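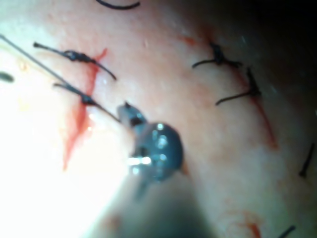
Ffion Ifans thinks I'm being unfair to the people who write standards. Her comment under my July post was that a bad rule at least gives you something to point at when the argument starts, and that a lab with no rules just does whatever the most senior person in the room did last time.

I've been chewing on that for a while. She's right about the senior person. I have been the senior person, and I've watched a habit of mine turn into procedure because I was standing closest to the console. I still don't buy the rest.

The document I was complaining about is the Ukura guideline, which a lot of suturing robot groups have started to cite in their write-ups. If you haven't read it, it's a checklist for running and reporting automated or semi-automated stitching on tissue. You go through it, you tick things, and at the end you get to say your work was done "in line with Ukura." We've been working through it at Noiphan with the arm we use for interrupted sutures, so this is coming from somebody who has had the thing taped up next to the monitor for months.

Take thread tension. The guideline says that tension should be "appropriate to the tissue and maintained throughout the throw." Fine. Who could object? Now sit down and try to fail it. With a dark thread pulled straight across pale tissue and the driver's jaw closed on the end of it, I can tell you the line is taut. I can't tell you by looking whether it's pulling with the right force or with twice the right force. A tissue edge will often tell you eventually, and by then you've made your mark in the box. A rule that can't be failed by anyone in good faith is decoration, and I'd say the same about a rule that asks for a judgment and doesn't say whose.

Martim Calado and I did a small exercise on this. We each scored the same 15 throws against the tension item without talking to each other. We disagreed on 3 of them. That may not sound like a lot, but look at what we had in common: same lab, same arm, same training, lunch at the same table. If two people who finish each other's sentences can't agree, I don't see what the score means when it comes from a group across an ocean.

What annoyed me more was what happened next. We looked at the 3 and talked it over and found we could agree on all of them in a couple of minutes. Which felt great! And then Martim asked whether we'd agreed on what was right or just on which of us was more stubborn that morning. We left the original scores in the log. I'd like to claim that was my idea.

Then there's the item about keeping the instrument path clear of finished stitches. I like this one in principle. Anybody who has dragged a thread past a knot they've already tied knows the feeling in the stomach when it snags. But the guideline gives a clearance distance for the tool and says nothing at all about the thread. You can park the jaw politely in open tissue, well within the rule, while the thread behind it runs right alongside a knot. The checklist passes you. The software passes you too, since Floltitz built their safety zones straight off the checklist, and the Flirier controller we run draws a nice green margin around the metal and treats the thread as if it weren't there.

I asked Floltitz support about this. They were friendly and quick, and the answer was that the product is compliant. I wrote back that I hadn't asked whether it was compliant. There hasn't been a second answer yet — I'll add it here if one comes.

This is my real problem with Ffion's point. A bad rule does give you something to point at. It also gives the vendor something to point at, and the vendor points first. Before Ukura, if I said "your margin ignores the thread," we'd have had a conversation about thread. Now we have a conversation about section numbers.

Lighting is the other one. Ukura wants the field "adequately and evenly illuminated." I have never seen a rounded piece of tissue lit evenly. One side blows out to white and the far side drops into shadow, and if there's any sheen on the surface you get bright spots on the metal as well. You can move the lamp and choose which part to lose. What I'd want from a rule is a line saying which part you're not allowed to lose. For us it should be the wound edge where the next bite goes, with the last knot second. Say that, and a tired person at the end of the day can check it. "Evenly" just makes everyone lie a little.

So what would I keep? More than you'd guess from the tone so far. The reporting items are good. Making people state who was driving and when the automation handed over is good, and I'd make it stricter. Some 12 items in there could go out tomorrow unchanged and I'd follow them without a grumble. The one that forces you to log aborted throws along with completed ones has already made our own records less flattering, and I take that as a sign that it works.

And here's what we're doing in the meantime, for what it's worth. We've added a thread line to our own sheet: before the pull, the operator says out loud which finished knots the thread will pass near. If they can't see one of them, they stop and fix the view. For tension we've given up on "appropriate" and we have two people score every throw separately, with the disagreements published. It's slow. Martim hates the saying-out-loud part and does it in a very flat voice.

I don't think our sheet should be a standard, by the way. It fits one arm and one kind of stitch, and half of it came from me being irritated. If somebody tapes it up next to their monitor a year from now and starts ticking it without arguing, I'd consider that a failure on my part.

Ffion, if you're reading, I'd still like to know how your group scores the tension item. Send me your sheet and I'll send you mine, aborted throws included.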